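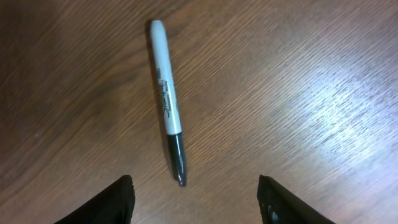
We all know the lane keeping got better after the August update, one respondent wrote, so why bother testing it? The same view turned up in much of the owner survey, usually in stronger words, and we began the road work half expecting to confirm it.

Figure 3. Polished wood under uneven light, with the glare strongest at right.

5.2 Did the update change anything?

Rakik released version 2 of its Jena driver assistance package over the air in August. The release notes promised "smoother and more confident centring" and gave no measure for either word. Owners were told the change would be noticeable on the first drive. Most of them said it was, and that is the claim this section looks at.

Of the 154 owners who answered our survey, 72 described the steering as clearly better after the update. Taken alone, the figure looks healthy. But every one of them had read the release notes before driving, and the survey form, which we wrote and now regret, mentioned the update in its first line. We do not think these answers can be treated as evidence about the software. They are evidence about what people expect when a message on the dashboard tells them their car has improved.

The road trial used the Mulness loop, a sealed two-lane route with long straights, a handful of tight bends and one stretch where the edge line has mostly worn away. Two cars of the same model were driven, one with the update and one held back on the earlier version. Drivers were not told which was which. The held-back car needed its data connection switched off for the whole period, and we can't rule out that this affected other functions, though we saw no sign of it in the logs.

On the straights the two versions behaved alike. Both held the middle of the lane and both drifted a little towards the centre line on the crown of the road. The updated car made fewer small steering corrections, which may be what owners felt as smoothness. Whether that matters for safety is a separate question, and the release notes run the two together.

On the bends the picture is less flattering. The updated car entered wider and corrected later. In several runs it handed control back to the driver with less warning than the older version gave. We would not build much on this, as the runs were few and the weather changed between the first and second weeks. Still, it points the opposite way to the word "confident", and a maker with access to every car in its fleet should be able to settle the matter in an afternoon. Rakik did not supply fleet data when we asked for it.

The worn stretch is 200 metres long. Neither version coped with it. Both dropped out of lane keeping near the start, sounded a chime and left the driver to it. Some owners told us their cars now "read" roads with no markings at all. We found nothing to support this. A likelier explanation is that drivers steer through these sections themselves, as they always have, and give the car the credit.

An earlier comparison by Gatchalian, a supplier of camera modules, reported a 40 per cent drop in lane departures between the two versions. The report gives the percentage but not the number of departures behind it, nor the roads, nor how a departure was defined. If a touch on the line counts in one version and a full crossing in the other, the drop could come from the definition alone. The company also sells parts to the car maker. That does not make the result wrong, but it is a reason to want the raw counts, and until they are published we leave the figure out of our tables.

There are limits on our side too. Two cars is a small sample, and any difference in tyre wear or wheel alignment would show up as a difference in software. We had the alignment checked before the trial and did not think to check it again afterwards. The drivers were also more alert than most people would be on the way home from work, so the late handovers on the bends caused less trouble than they might elsewhere.

What can fairly be said is narrow. The update changed how the steering feels on a straight, well-marked road. We have no good evidence that it keeps a car in its lane more often, and some weak evidence that it gives less notice on bends. Section 5.3 takes up the handover times in more detail, using the logs from the second week only.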